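Plosholm puts off the arm, buys more grippers

Plosholm will go into its next budget year without the robot arm it has been promising itself, and with three more pairs of hand-held grippers instead. The purchase was approved in June, at a meeting that spent longer on the shipping charge than on the hardware.

The grippers come from Drendis at $2,113 a pair. A person holds one in each hand and does the chore, and the recordings are used later to train an arm. Plosholm's difficulty is with the word "later." The arm has appeared in three successive equipment plans and has moved one column to the right each time.

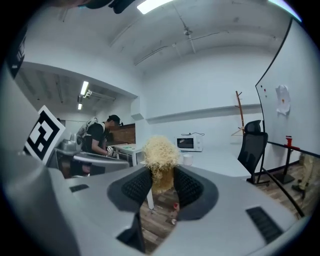

Running costs were the other sticking point. Finger pads wear, cables fail where they bend, and printed markers get scuffed and have to be replaced. The current plan sets aside $654 for all of it, a number that was carried over from the previous plan, where it had been carried over from the one before that. The new plan leaves it alone for the first half of the year and then allows a second look, provided somebody keeps the receipts.

There was also the question of what to practice on. Kitchen-style work won again, mostly on price. A microwave oven does not need a service contract, a cup can be replaced out of petty cash, and the consumables line comes to less than the coffee. One member of the planning group had asked for a full fitted kitchen with running water. The request is recorded in the minutes, as is the silence that followed it.

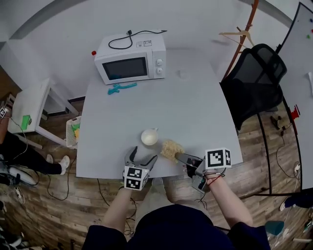 A gripper for each hand, with a microwave oven at the far end of the table.

Two suppliers quoted. Sæther came in lower per pair but charged separately for mounts, spare fingers and the software license, which left its total higher than the Drendis one by the second page. Drendis includes the first set of spares and gives 30 days to send everything back – unopened, the small print adds, which rather limits what one can learn in 30 days.

Financing goes through Jalico, which already leases Plosholm its printers and was described in the paperwork as "familiar with the site." Payments are spread over the year and begin on delivery. The grippers may be bought out at the end or returned, and the plan assumes they will be bought out, on the theory that no leasing company wants them back after a year of food and sponges.

The money held for the arm has not vanished. It stays in a reserve line and cannot be moved without a vote, a rule that was added after last year's reserve line became office chairs. The plan also asks for a written floor layout before any arm is ordered, showing where it would be bolted down, which outlets it would use and how wide a strip of floor would have to be kept clear. A first draft of the layout exists. It does not yet include a door.

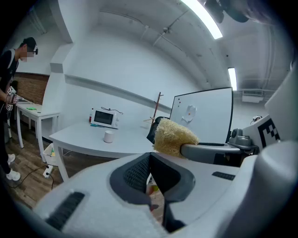

Carmela Miranda would have bought the arm first and argued about the grippers afterward. An arm on the floor gets used, she said, while an arm in a spreadsheet gets postponed, and she would like the reserve line to have a date next to it as well as an amount. She did vote for the grippers, and asked that the spare finger pads be ordered in the same shipment so that the freight is paid only once.

That request was accepted. Delivery is expected before the fall, and the arm comes up again when the next plan is drafted.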